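Capsulador ultrassónico Vulska: vale mesmo a pena ou é conversa de vendedor?
Fórum › Cozinha › Café e afins
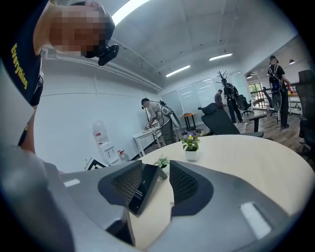
Mesa de trabalho, foto do telidon_43

telidon_43 escreveu:
Boas. Ando há semanas a ler sobre a descalcificação «sem químicos» da Vulska, aquela bobina que se enrola no tubo de entrada da água e que promete acabar com o calcário na máquina de café e no esquentador. O vendedor aqui da zona jura a pés juntos que funciona. Pede quase 2000 euros pelo conjunto para a casa inteira, com instalação. Vivo numa zona de água duríssima e já matei duas resistências. Alguém tem isto montado e pode mostrar resultados? Peço resultados, folhetos já tenho cá muitos.

marisa.do.poço escreveu:
Dois mil euros por uma bobina de cobre. Compra ácido cítrico e vai jantar fora com o resto.

PirminTrummer escreveu:
Tenho há dois anos e estou satisfeito. A água parece mais macia, o vidro do duche limpa-se melhor e a máquina nunca mais deu erro. Não percebo a pressa em chamar burla a tudo o que não se conhece. Quem nunca experimentou devia falar com mais cuidado.

marisa.do.poço escreveu:
Parece mais macia como? Mediste a dureza antes e depois?

PirminTrummer escreveu:
A dureza não muda, isso até vem no manual. O que muda é a forma dos cristais, que deixam de se agarrar às paredes. Uma tira de teste não apanha isso.

lucero escreveu:
Ou seja, o aparelho faz uma coisa que o cliente não consegue medir em casa. Muito prático para quem vende.
Pirmin, uma pergunta a sério: quando montaste a bobina mudaste mais alguma coisa? Filtro, detergente, temperatura do esquentador?

PirminTrummer escreveu:
Baixei o esquentador, sim, o técnico recomendou. E ele aproveitou para limpar a máquina por dentro.

lucero escreveu:
Então pronto. Menos temperatura, menos calcário agarrado à resistência, e ainda partiste de uma máquina limpa. Pode ser a bobina, não digo que não, mas com o que contas não há maneira de saber.

Dardo Iturra escreveu:
Trabalho em canalização e já montei várias, desta marca e de outras. Tenho clientes contentes e tenho clientes que me ligaram em abril a perguntar se a coisa estava avariada. Eu não consigo prever em que grupo cada um vai cair, e o representante também não, por muito que diga que sim. Para uma casa com água muito dura continuo a propor um descalcificador de resina, dos que levam sal. Gasta água na regeneração, ocupa espaço e é preciso carregar sacos – mas a dureza desce e vê-se na tira.

telidon_43 escreveu:
O de resina assusta-me pelo sal. A minha sogra tem tensão alta e vive connosco.

Dardo Iturra escreveu:
Deixa-se a torneira da cozinha fora do circuito e bebe-se a água normal. E pergunta ao médico dela, que de tensão não percebo nada. Para a máquina de café podes usar um jarro com filtro.

vikis_pt escreveu:
Cuidado com os jarros também. Comprei um da Flendovora e ao fim de pouco tempo a chaleira estava igual ao que sempre esteve. Os cartuchos duram bem menos do que diz a caixa se a água for dura, e quem faz as contas ao ano apanha um susto.

marisa.do.poço escreveu:
Insisto no ácido cítrico. Uma passagem por mês na chaleira e, na máquina, o que o manual mandar. Não é bonito nem tem luzinha azul.

PirminTrummer escreveu:
A minha não tem luzinha nenhuma. Mas está bem, cada um gasta o dinheiro onde quer. Eu voltava a comprar.

lucero escreveu:
Telidon, pede ao vendedor, por escrito, a devolução do dinheiro ao fim de um ano se aparecer calcário na resistência, e com a definição do que conta como calcário. Se ele hesitar, tens meia resposta.

telidon_43 escreveu:
Pedi hoje. Respondeu que a garantia cobre «defeitos de fabrico do equipamento» e que o resultado depende da água de cada casa. Perguntei então por que razão não veio cá analisar a água antes de me dar o preço e ainda estou à espera.
Dardo, tens ideia do espaço que ocupa um de resina? Só tenho o vão ao lado da máquina de lavar.

Dardo Iturra escreveu:
Há modelos compactos que cabem num vão desses. Mede a largura e a altura até ao tampo, vê se tens esgoto perto e manda-me por mensagem privada.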